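Minutes - Prutano hand trial, second catch-up

In the room: Faith Makokha, Tane Ruawai, Chanida Thepsuriya and me (Bohdana, typing as fast as I can). Rozália sent apologies.

Vandix want our answer by October. Their quote covers the hand, 11 spare finger pads and two support visits. Tane thinks two is stingy and I'm with him!

Chanida loves the fingers but finds the set-up software a slog - 15 screens before you can save a grip. Faith will ask if we can skip any.

We all like soft fruit as the test, so that stays.

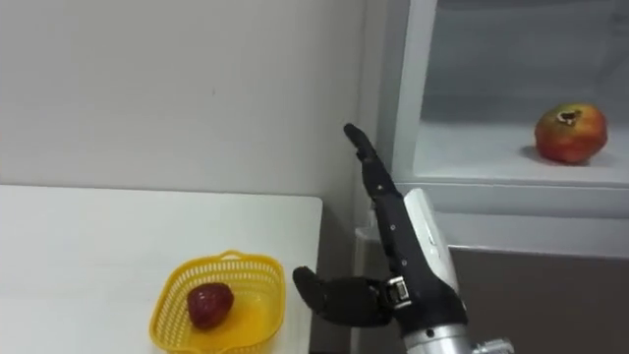 Prutano hand by the yellow basket, strawberry inside, pomegranate on the shelf.

Agreed: three more weeks of trial, then we vote. Tane to chase the price of spares.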